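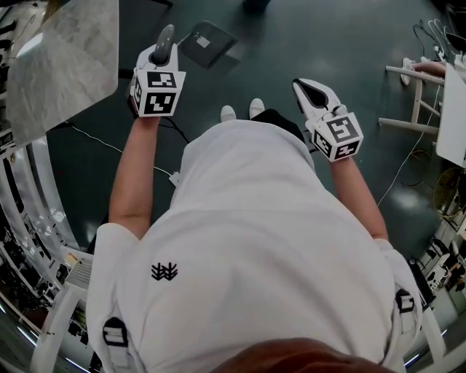

One reader of our spring issue wrote that the dog she took home from a rural shelter slept under the kitchen table for the first month and would not eat until the house was dark, and that she had very nearly given the animal back. Her letter asked why the adoption papers had said nothing about it. Several others, arriving over the following weeks, put the same question in different words.

The weeks after an adoption receive little attention in most writing about animal welfare. Intake figures and adoption totals are published every year and compared from one county to the next. What happens once the leash has changed hands is seldom recorded, and where it is recorded, the notes are often kept on paper in the office that made them.

The Pundeck Animal Shelter, which serves a farming district and two small towns, began keeping such records four years ago. In that time it has placed 922 dogs. Of these, 128 were returned, most of them within the first three weeks. The shelter had expected to find that the returned dogs were the large or elderly ones. The records showed a different pattern. Dogs that had spent long periods in a kennel came back more often than dogs of any particular size, and the reasons given on the return form were usually ordinary ones: barking at night, soiling indoors, growling near a food bowl, fear of a staircase.

Few of these problems were new to the staff. They had been discussed with adopters on the day of collection, in a conversation lasting perhaps twenty minutes, at the end of an afternoon of paperwork and excitement. When families were later asked what they remembered of that conversation, many recalled the vaccination dates and little else.

Pundeck has since moved most of its advice out of the adoption appointment. Families now receive a telephone call on the third day, another on the tenth, and a home visit during the fourth week if they wish to have one. The calls follow a short written outline covering sleep, appetite, house training, and contact with children or other pets. A family that reports trouble is offered a second visit without charge.

The Neneo Foundation, which pays for the program, requires that every call be logged, including those that go unanswered. Its annual review lists 2348 completed calls. The review is frank about the limits of that figure. Families who are coping well tend to pick up the telephone, and families who are struggling sometimes do not, so the shelter cannot be certain that it is reaching the households with the greatest need. A text message sent the evening before has helped somewhat. Letters have not.

The advice itself is modest. New owners are asked to keep the first days quiet, to put off visits from relatives, and to feed the dog at the same hours in the same room. They are encouraged to use the food the shelter used for at least a week before changing it. A dog that hides should be left where it is, with water nearby, and allowed to come out in its own time. Crates are recommended only for dogs already accustomed to them. Long walks through busy streets can wait.

Owners of older dogs receive separate guidance prepared with the Mohamedi Veterinary Clinic. It asks them to book a full examination within two weeks of adoption, even when the shelter's own check found nothing unusual. Dental pain in particular is easily missed in a kennel, where a dog may eat quickly out of habit. The clinic has seen animals described as bad-tempered whose behavior improved after a damaged tooth was removed.

Not every return is regarded as a failure. Some dogs are plainly unsuited to the home they were given, and the shelter's policy states that no adopter should be made to feel ashamed for saying so. Returned dogs are now assessed again before being listed, and the previous family's notes are passed to the next one with identifying details removed. Staff consider these notes more useful than anything learned in the kennel itself.

The neighboring shelter at Tundex will adopt the same schedule of calls in October. It is smaller and has no outside funding for the work, and its first calls will be made by the front desk during the quiet hours of the morning. Home visits will be limited to addresses within the town until a second vehicle is available. Adopters outside that area will be offered an appointment at the shelter instead, and may bring the dog with them.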